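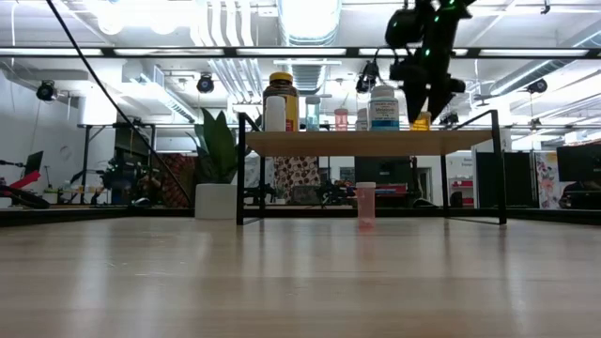
Huiler un plan de travail en bois massif, chez soi, en un week-end

378 partages - 118 commentaires

J'adore ce chantier. Vraiment ! Pour quelques heures de travail tranquille, on redonne une profondeur incroyable à un bois qu'on croyait fichu, et on n'a besoin ni d'atelier ni de machines coûteuses. J'ai refait trois plans de travail en lamellé-collé depuis février (le mien, celui de ma sœur, puis celui de Rhys Kerslake, qui m'a payée en confitures) et la méthode a fini par se stabiliser.

Ce qu'il vous faut
Une ponceuse orbitale ou une simple cale à poncer, du papier grain 80, 120 et 180, de l'huile dure pour plan de travail, des chiffons de coton qui ne peluchent pas, un aspirateur, des gants. Comptez un demi-litre d'huile pour une cuisine de taille moyenne. Lisez bien l'étiquette : il faut un produit compatible avec le contact alimentaire une fois sec.

Étape 1 : vider et nettoyer
Enlevez tout, y compris ce qui est vissé au mur s'il gêne le passage de la ponceuse. Lavez à l'eau tiède avec très peu de savon noir, essorez bien l'éponge, puis laissez sécher une nuit entière. Une trace de gras oubliée encrasse le papier en deux minutes et ça, c'est rageant.

Étape 2 : poncer
Commencez au 80 uniquement si le bois est marqué ou s'il reste du vernis, sinon attaquez directement au 120. Toujours dans le sens des fibres, sans appuyer ! C'est le poids de la machine qui travaille. Passez ensuite au 180 et arrêtez-vous là : au-delà, les pores se ferment et l'huile pénètre mal.

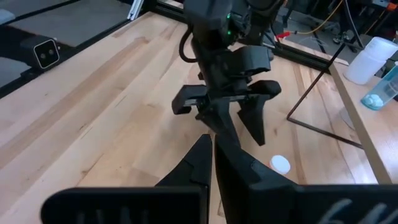 Pour les auréoles noires près de l'évier, le ponçage suffit rarement. Un peu d'acide oxalique dilué, posé au pinceau avec gants et lunettes, fenêtre ouverte, puis un rinçage soigneux - j'étais sceptique, j'ai changé d'avis dès le premier essai. Laissez sécher et repassez un coup de 180 à la main.

Étape 3 : huiler
Aspirez, dépoussiérez au chiffon à peine humide, attendez que ce soit sec. Versez l'huile par petites quantités et étalez en couche très fine. Au bout de quinze minutes, essuyez tout l'excédent, même si vous avez l'impression d'enlever trop (on n'en enlève jamais trop). Deuxième couche le lendemain, troisième le surlendemain si le bois boit encore. N'oubliez pas les chants et la découpe de l'évier, c'est par là que l'eau s'infiltre.

Attention aux chiffons imbibés : ils peuvent s'enflammer tout seuls s'ils restent en boule. Étalez-les à plat dehors ou plongez-les dans un seau d'eau avant de les jeter.

Étape 4 : patienter
Usage léger après 24 heures, pas d'eau stagnante pendant une semaine. Ensuite, une couche d'entretien deux fois par an, et un petit rafraîchissement local dès que les gouttes ne perlent plus.

Prochain tuto : rattraper une planche à découper fendue !

786 j'aime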